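How to load the dishwasher so the plates come out clean

Many people put plates in any free place and then wash half of them again by hand. With a little order this is not necessary.
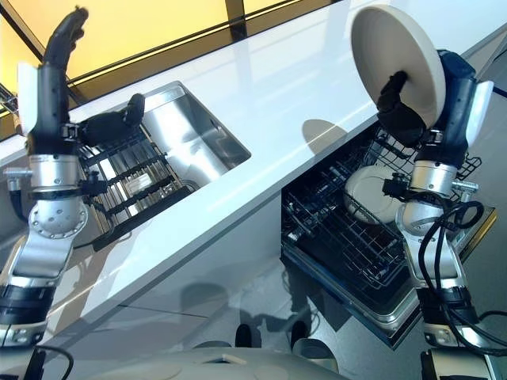

First scrape the leftovers into the bin. Rinsing under the tap is needed only for egg, porridge and dry cheese.

Pull the lower rack out fully before you start. Hold each plate by the rim and set it between the pins, with the dirty face to the middle of the machine. Begin at the back and come forward. Leave one gap between deep plates – they lean on each other and the water does not pass.

Big pans go at the sides, never in front of the tablet door. Glasses and cups go in the upper rack, upside down and a little tilted.

Turn the spray arms once with your finger. If a handle stops them, move it now.

For normal dishes I choose 50 degrees. When the programme ends, empty the lower rack first, so no drops fall from the cups on dry plates.

Clean the filter every 7 days.

Rūta Mets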